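Visit to the Palacios open day, Zerville

Posted Jan 22, 2023

Palacios make bags: shoulder bags, slings, small rucksacks and a line of wash bags that they sell under the Cisska name. They open the Zerville workshop to visitors twice a year, in winter and again in July. I booked the morning tour and paid nothing for it. You get a badge at the gate and leave your coat on a rail.
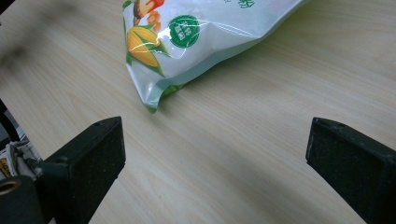
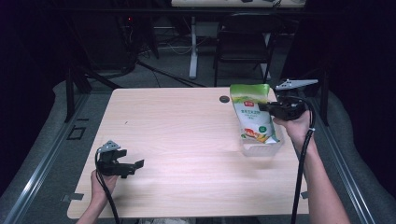

Our guide was Solène Coste, who runs the cutting room. She took 9 of us round, mostly shop owners, plus two students on a leather course. The tour starts upstairs in the pattern store, where card patterns hang on hooks by model number. The oldest one still in use is for a plain shoulder bag first sold in 2000. It has had its strap changed twice and the pocket moved from the front to the back, and it still outsells everything else they make.

The cutting room is loud. Canvas and nylon are cut in stacks with a press, and leather is cut one hide at a time. Coste marks the flaws with a silver pen before anything goes under the blade. Belly leather stretches, so it goes into linings and zip pulls. She passed round two offcuts and asked us to pull them, and the difference was obvious.

Stitching is on the ground floor. I spent most of my time at the strap bench, as straps are what my customers bring back. Palacios fold the end of the strap over twice and sew a box with a cross through it. On the slings they add a piece of webbing behind the fixing point. I asked to see an older sling for comparison and they found one in the repairs bin, with a single fold and a torn corner. They will fix those for the price of postage.

Zips come from a supplier called Rekent. I am less keen on these. The small ones run well, but the large zip on the weekend bag caught on its flap each time I tried it. Adoración Requena, the designer, said the flap will be cut narrower on the next batch. She also showed us a new cross-body bag, model 2047, in dark red and olive. It has one main pocket, a phone sleeve and a magnetic catch. It weighs 276 grams without the strap. I liked it, though the sleeve was tight for my phone and I don't use a case.

There is a seconds shop by the exit. Most of the stock was last year's colours with small marks on the lining. I bought a brown wash bag and a spare strap. Cards are accepted but the machine was slow and the queue went back to the door.

Parking is behind the building and was full when I got there, so I used the street by the station and walked. The stairs to the pattern store are steep and there is no lift. Bookings for the summer open day go through the workshop's own website, and the morning tour is the one to pick if you want to see the press running, as it is switched off after lunch.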